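Mackay Hardware Boards > Desktops > Repairs and Upgrades
Topic: CPU swap in an old Dell tower, socket is bare, second thoughts

ridley_bench
Posts: 300
Hi all, long time reader. I've got one of those Dell office towers with the blue latches everywhere, and I'm putting a different processor in it. My aunt used it for invoices for years and it's mine now, and I'd like it to live a bit longer as a media box for the den. Got the side off, laid it flat, and now I'm at the point where I keep walking away to make coffee instead of finishing the job.
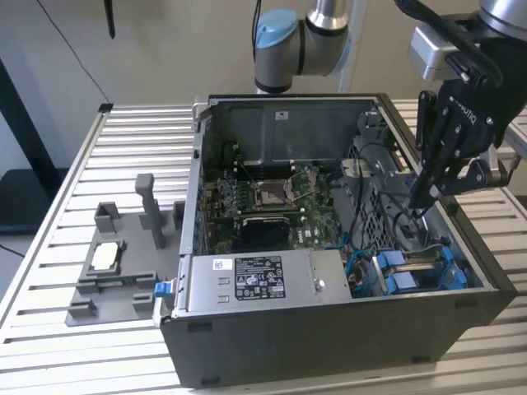

Side panel off, case lying flat, nothing in the socket.

My main question is whether I should pull the power supply before I go any further. It lies right along the front of the case when you have it flat like this, and my knuckles keep finding the edge of it. The socket itself is reachable but I'm clumsy and I know what a bent pin costs. Second question, how much paste? I have a tube of Lineck that came with something else and I've read six different opinions on it.

KirstinRutherford
Moderator
Welcome! Leave the power supply in. I've done a bunch of these at the shop and taking it out just gives you more cables to put back wrong. Unplug it from the wall, hold the power button in for a few seconds, and work over the top of it. If your sleeves are loose roll them up.

Paste: a small blob in the middle, think pea, then let the cooler squash it. That's all it needs.

kaltmont_kid
Posts: 1,011
Going to disagree with Kirstin on this one (sorry, Kirstin). If you're already bumping the PSU, take it out. It's a few screws and the plugs are keyed so you can't really get them wrong. I'd much sooner spend an extra ten minutes than have my hand slip over an open socket. Also please put the plastic cover back on the socket if you still have it. Coffee breaks and open sockets don't mix!

ridley_bench
Posts: 300
No cover, it's long gone if it ever had one. I've been putting a clean index card over it when I leave the room, which feels silly but keeps the dust out.

So here's where my head is at. The retention lever is fine, it swings up and down without any drama. The part I hate is lowering the chip. You have to match the little notches and you get one good try at setting it down straight, and my hands aren't what they were.
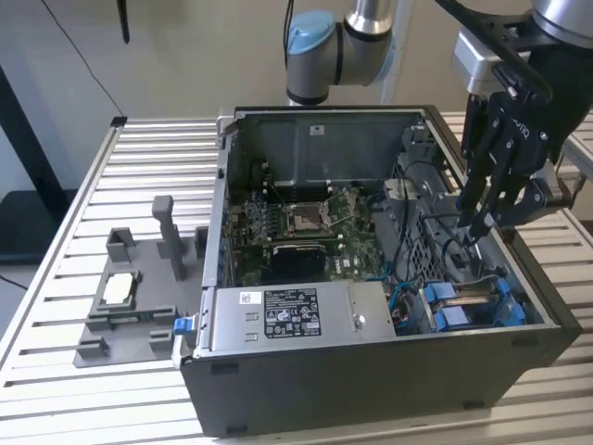

I practiced the motion with a cracker cut to size, go ahead and laugh. Lower, let go, don't nudge. By the fifth cracker I was pretty good at it. Crumbs stayed on the kitchen table, before anyone asks.

I also checked the BIOS version before I took anything apart, and I wrote down the old chip's model number off the lid. Is there anything else I should look up before I commit? Somebody on another board told me these Dells can be picky about what they'll boot with.

rhona_k
Posts: 8
They can be picky, yes. Check the list for your exact model and don't trust "same socket, should work." I bought a chip for mine in April on that logic and it sat there blinking its amber light at me. Two evenings gone, and then I sold the chip on for less than I paid.

Crackers are genius by the way, I'm stealing that.
Rhona Kerr

kaltmont_kid
Posts: 1,011
Seconding the model list. And if it does blink at you, count the blinks and look up the pattern before you start pulling things out at random.

ridley_bench
Posts: 300
OK, model list checked, my chip is on it. I also decided to leave the power supply alone, so Kirstin wins that round.

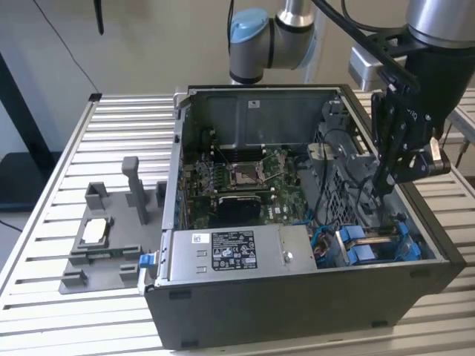

Still no chip in the socket, lever up, power supply staying put.

Now I'm looking at the cables over by the drive bays. There's a bundle with orange, red and blue in it, plus the black ones looping over the plastic cage. Does anyone bother tying those up in a machine like this? I'd like the air to move a little better but I don't want to yank something loose for the sake of looks.

KirstinRutherford
Moderator
I wouldn't go wild. One soft tie around the bundle so it stays clear of any fans, and leave some slack near the bays so the caddies can still come out. Those blue caddies are the best part of these cases, you don't want to be fighting wires every time you swap a drive. Skip the zip ties unless you enjoy cutting them off again.

tower_dad_lineck
Posts: 64
Can I be the grump? By the time you've bought a chip, a drive and more memory you could have picked up a refurbished mini PC that sips power and fits behind the TV. I had a tower like that in my den and the noise drove my wife up the wall.

rhona_k
Posts: 8
Sure, but he already has the tower, and it's his aunt's. Also you can't put your old drives in a mini PC without hanging them off the side in a box.

kaltmont_kid
Posts: 1,011
Noise is mostly dust and tired fans anyway. Blow out the shroud and the mesh on that cage while it's open, and hold the fan blades still when you do it. And I still say the PSU should come out, you'd be able to clean it properly.
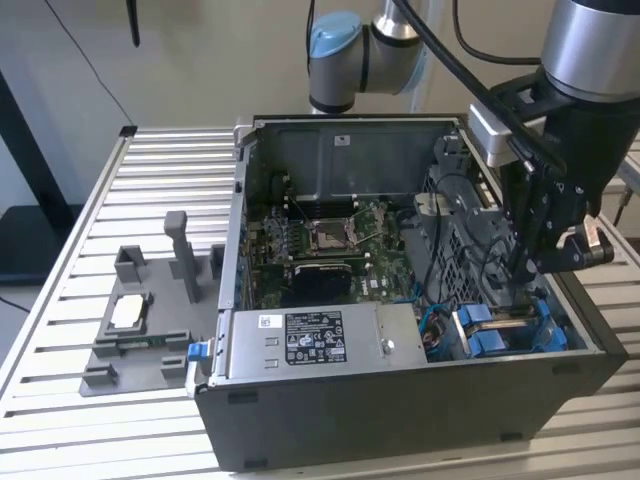

Posted by ridley_bench, 9:40 pm

Noted on the noise, the den is also where I nap, so I care! I'm going to clean the mesh first, with the index card back over the socket, and do the chip tomorrow morning when the light's good and I haven't had so much coffee. The memory can stay as it is for now. If the thing boots I'll look at adding more next month.

Last one for tonight: do I need to wipe the old paste off the cooler with anything special, or is rubbing alcohol and a coffee filter still the way to go? I've got plenty of coffee filters, obviously.

KirstinRutherford
Moderator
Alcohol and a coffee filter is fine. Get the strongest alcohol the drugstore has, and let it dry before the new paste goes on. Post back when you've had it running for a day or so, I want to know what temps you get.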